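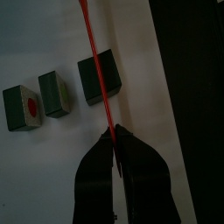
Red stick and dark blocks, with a red dot showing on the left one.

I have been meaning to write about the blocks for weeks, and since three of you asked after my last post (the one about the button tin), I'm finally sitting down with a pot of tea to do it properly. November 2019 is turning out to be my month of finishing things!

So, the game. We call it Dots, although I'm sure it had a grander name once. You need a handful of dark blocks, each with one pale speckled face and a coloured dot in the middle of it, and a thin stick. The blocks go out on a light table with the dots turned every which way, so that some are easy to see and others are half hidden. Whoever has the stick points to a block and calls the colour of its dot, and you're only allowed to lean, never to get up. If you call it right you keep your turn. If you call it wrong the stick goes to the person on your left, and everyone gets to groan at you.

It sounds like nothing at all, and I thought so too when Wendy Rudd brought it to our games night in October. She had picked it up as a bag of loose bits at the Lostden market, no box and no rules, and we spent most of that first evening arguing over what it was for. Vilho was certain it was a memory game. Chantelle thought the blocks were meant to be stacked and had got five of them up before the whole lot came down into the dip. The version we play now is a bit of both, and it's ours, and I love it.

Part of what I love is how the blocks feel. The bodies are smooth and a bit heavier than you expect, but the speckled face is gritty under your thumb, like very fine sandpaper. You find yourself picking one up and rubbing it while you wait your turn. Judit Nyitrai does it the entire time and has to be told to put it back.

I also love the colours! On a black or nearly black block there isn't much going on, and then you turn it and there's this bright little dot on pale grey. Red is the one that jumps out from right across the room. Green is a lot sneakier, particularly from the side, and nearly all of my wrong calls have been green. My eyesight is fine, thank you, I've had it checked.

Now for the rules, which I promised Jarmo I would write down somewhere he can find them, as he insists I change them when I'm losing.

Setting up
Four players is best. We've played with five and it works, but you wait a long time between turns. One person lays out the blocks while the others look away. They can stand as close together or as far apart as you like, in a straight row or a crooked one, but at least one dot must be in plain view and at least one has to be hard to see.

Playing
Point with the stick, and say the colour before anyone touches the block. Turn it over to check. A dot everyone can see is worth 5 points, and one that's tucked around the side is worth 40. (Yes, that's a silly gap. Chantelle set the scores, and it does make people brave.) First to 200 wins, then the winner lays out the next round.

The stick
You may not touch a block with the stick. If you nudge one you lose the turn, even if it was an accident, and even if the dog bumped your elbow. The stick gets passed and never thrown. I can't believe I have to write that one down.

Blind round
If two people get to 200 in the same round, they play one more with every dot facing away. Each of you picks a block and calls it from memory. This is the best bit of the game by miles, and I always hope for it.

A word on tables. We started out on my kitchen table, which is dark timber, and it was hopeless because the blocks just sank into it. Wendy's is a pale one and it made such a difference - you get soft shadows under each block and the edges show up beautifully. If yours is dark, an old white sheet pulled tight will do. Don't use anything with a pattern. We tried a gingham cloth at Callov (that was our long weekend away, all rain and far too much lasagne) and had to give up after one round, everybody seeing dots that weren't there.

The lighting matters more than I'd have guessed as well. A lamp straight overhead makes it too easy. Put it off to one side and the faces turned away go properly gloomy, and you really have to study them. Vilho brings his own lamp now. He'd tell you it's for his knitting.

If you'd like to make a set, I reckon you could do it in an afternoon with offcuts. I've started on one for my niece, using cubes from the bin at Flundwood, two coats of black paint and little squares of fine sandpaper glued to one face. The dots are the fiddly part. My first try was a cotton bud dipped in paint, and they came out as smudges. The rubber on the end of a pencil works much better, provided you press straight down and lift straight up. If you wobble you get an oval, and I've decided I quite like the ovals.

For the stick I'm using a skewer with the point sanded off, painted red. I did think about wrapping it in thread to give it a bit of a twisty look and some grip, and I may yet, if I can find the red embroidery cotton that I know I bought and which is definitely somewhere in this house.

I haven't decided on the colours for the new set. Red and green are staying, of course. Judit is pushing for purple, and Jarmo wants one block with no dot on it whatsoever, which I think is downright mean and which I will probably do.

Next games night is at Chantelle's, and she's making the lemon slice. If you've seen a set like this, or know what the real rules are, do leave me a comment! I'd love to find out the proper name, and I'd especially love to know whether there's meant to be a blank one.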